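How to Clear Out a Dead Relative's Kitchen Without Losing the Month

Filed under: House, 20 Oct 2021

My aunt left me a house in Berkstead and, with it, a kitchen that had been accepting new members since before I was born and had never once expelled any. I had given myself a weekend. It took most of May. What follows is the order I wish I had done it in.

What you need

Strong boxes, all one size, so they stack. A fat marker. Masking tape. Trash bags thicker than the ones you think you need. A folding table. A notebook for anything with a family claim on it, and a phone charger, as you will be sending pictures to cousins.

Step 1: Food first

Do the pantry, fridge and freezer before you touch a single plate. Food is the only thing in the room that gets worse while you dither. Open nothing that bulges. I found a tin of plums priced in a currency that has been discontinued, and I carried it to the bin at arm's length like a man defusing something.

Unopened and in date goes to the food pantry. Call before you show up, and ask what they won't take. Everything else goes out the same day.

Step 2: Clear one flat surface and defend it

You need a sorting spot that stays a sorting spot. Pick a table, a counter, a door across two sawhorses, whatever you've got. Things land on it, get decided, and leave. The moment you set a coffee cup on it "for a second," you have lost, and by evening it will hold a lamp.

Work one cupboard at a time and finish it before opening the next. I opened all of them at once on my first morning, to get a feel for the job. The feel was dread.
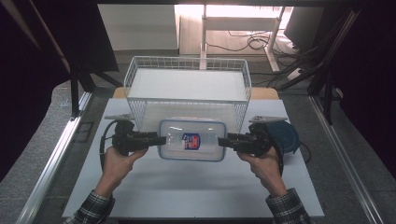
Both hands full, plaid sleeves, white surface.

Step 3: Four piles, and a rule about the fourth

Keep, give, toss, ask. The first three explain themselves. "Ask" is for things somebody might want and you can't tell who. Mark a box ASK, and when it is full, stop and do the asking before you start another. My cousin Ilse Van Hecke wanted the ugly gravy boat and nothing else, and wanted it badly. I had it in the give pile. I'm still hearing about it.

Send one message with all the photos in it, and put a deadline in the message. Without a deadline you will receive hearts and thumbs and no decisions.

Step 4: Storage containers

Every kitchen of this age has a cupboard that rains plastic. Put on shoes, open the door and let it happen.

Then match. Every base gets a lid, and you have to press the lid down and close it all the way, since plenty of them look married and aren't. Anything left single at the end goes. No, it will not turn up. My final count was 113 lids and far fewer bottoms, and I have no theory.

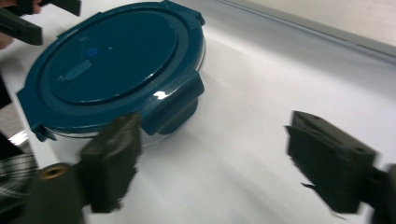 When you have your pairs, be picky. Sniff each one. If it smells like soup, it will go on smelling like soup in your house too. Cracked corners, cloudy sides and lids that have warped can all go. Check with your town about which plastics it takes, as mine had changed its mind twice that year.

Of the survivors, keep what fits in one drawer. I kept two.

Step 5: Knives, glass and pots

Roll knives in newspaper, tape the roll, and write KNIVES on it in letters a tired person can read. Glasses go upright in the box with crumpled paper between them. Pots nest, with a dish towel in each one, and this also gets rid of the dish towels.

Old nonstick that flakes is trash. Cast iron is almost never trash, however bad it looks. Scrub it, dry it on a low burner, oil it, and somebody will fight you for it.

Step 6: The drawer

You know the one. Tip it out on your table. Keep the can opener if it opens cans. Keys go in an envelope. Set aside 15 minutes and stop when they're up, or you will find yourself reading a warranty for a Vumport toaster with real interest.

Step 7: Get it out of the house

Book the pickup before you start, so there's a date leaning on you. Load the heavy boxes low. Take the ASK box home with you, and put it somewhere annoying, like the hallway. Mine is there now.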